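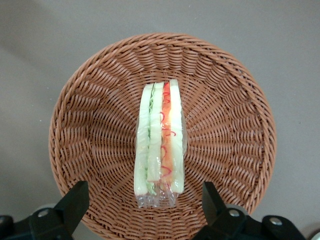

I've had the Rullero on my bench for a month now, and since so many of you wrote in after the May issue asking if it's any good, let me get to it.

For anyone who missed that issue, the Rullero is the pick-and-pack kit from Herkier. You get the gripper, the wrist camera, the mounting parts and a license for the software, all for $1,720. The arm is extra, so check that yours is on their list before you get excited (mine was, phew!). A second pair of fingers will run you $279, and I'd hold off on those until you know you need them.

Setup took me one evening and most of a pot of coffee. The bolts go in easily, the cable is a bit short, and the camera calibration is a matter of holding up a card and waiting. I did it twice because I bumped the table the first time – my own fault.

Now the fun part. Gwawr Hopkin runs the lunch counter downstairs from me, and she wants help filling baskets for office orders in the morning. So I've been practicing with wrapped sandwiches, and wow, plastic wrap is a pain. It shines, it wrinkles, and it hangs out past the bread where the camera can mistake it for the edge of the thing you want to pick up. With the factory settings the fingers kept going in too wide. I turned on the "soft pack" mode, dropped the grip force to 40 on their scale, and things got a lot better. My bread stopped coming out with a waist.

Wicker was another surprise. I figured all that weave would confuse the software, but it found the baskets just fine. What it doesn't love is a tall rim. You have to teach it to come in from straight overhead, and the menu for that is buried 2 screens deeper than it should be. I wrote to Herkier about it and got a nice note back from Wissam Nseir, who told me they're moving it in the next update. We'll see!

Would I buy it? For soft, wrapped, oddly shaped stuff, yes, I think so. If you only move boxes, the Tokix is simpler and I'd go with that. Faustine Arnaud has been using hers on bakery trays and has promised me her settings, so I'll pass those along next time. If you've got a Rullero too, hit reply and tell me what grip force you're running on bread.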